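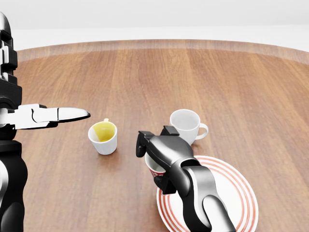
Standden, November

How does a school or a café buy a robot?

Buying a robot is a bit like buying a bicycle. The machine in the shop window is only part of what you pay for. With a bicycle there is also the lock, the lights, the pump and somewhere dry to keep it. With a robot there is a longer list, and the people who write that list are called planners.

A planner's first question is "What is the job?" The answer has to be short and exact. "Help in the kitchen" is too wide. "Pick up a cup from a table and put it on a plate" is much better, as it can be tested. A planner can watch the robot try it and write down yes or no.

The second question is "How often?" Suppose the café at Walley swimming pool has 205 cups to clear on a busy day. A robot that needs a long time for each cup would still be working at bedtime. So the planner works out how many cups must be moved in an hour, and puts that number in the plan before looking at any robots at all.

What a budget is

A budget is a list of everything you expect to pay for, with a price next to each line. The total at the bottom must not be bigger than the money you have. If it is, something has to be taken off the list, or you have to wait and save.

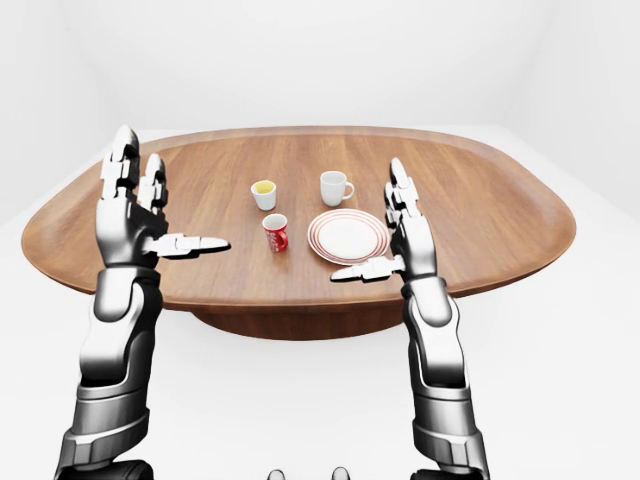
Hands are usually a separate line in a robot budget. An arm gets the hand to the right place, and the hand does the holding, so makers often sell them apart. The simplest kind is a gripper, which opens and closes like a pair of tongs. A hand with four fingers and a thumb, like the pair on either side of this table, has more joints, and every joint is one more part that may need a motor, a cable or a repair. A planner asks whether the job needs all those joints. If every object is the same shape, a simple gripper may be enough. If there are mugs with handles and flat plates as well, the better hand may be worth its price.

After the arms and hands come the other lines:

The base. The robot must be fixed to something heavy, or it will wobble.

The cameras. Without them, most robots cannot tell where a cup has been left.

The computer. It takes in what the cameras see and tells the joints how far to turn.

The safety equipment. This includes a stop button that a person can reach quickly.

The training. Somebody has to learn how to switch the robot on, clean it and deal with faults.

The spare parts. Fingertips wear down, just as the rubber on a pencil does.

Trying it in a computer first

Mistakes with real cups cost money. For this reason planners often begin with a simulation – a model of the robot, the table and the objects that exists only inside a computer. A dropped cup in a simulation costs nothing, and it can be put back with one click.

A simulation also helps with measuring. The planner can make the table wider, move the robot back or swap one hand for another, and see what changes. Can the arm still reach the cup at the far side? Do the two arms bump into each other? It is far better to learn this before the order is sent.

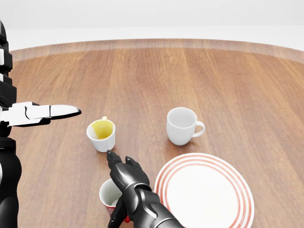
It cannot answer everything. A model table may be smoother than a real one, and a model cup may slide in a slightly different way. A careful plan therefore has two stages: tests in the computer, then a shorter set of tests with a real machine. Many suppliers will lend or rent one for this.

A small sum to try

Drodis is a made-up kind of money used in this explainer. The planner at Walley has 179 drodis to spend. The list says:

Arms and hands: 70 drodis
Base: 15 drodis
Cameras and computer: 70 drodis
Safety equipment: 15 drodis

Add the four lines together, then take the total away from 179. You should have nine drodis left. That has to pay for both the training and the spare parts. If the spare parts cost five drodis, only four are left for training, and there is nothing put by for surprises.

Running costs

Some costs come back every year. The robot uses electricity. Its program may need updating. An engineer may have to visit, and if the nearest one is in Lund, the travel has to be paid for too. These are called running costs, and they go on a second list, kept apart from the first.

When both lists are finished, the planner compares them with the cost of doing the job in the usual way. Sometimes the robot is the better choice. Sometimes a trolley with good wheels does the work for far less, and the plan is put away until prices change.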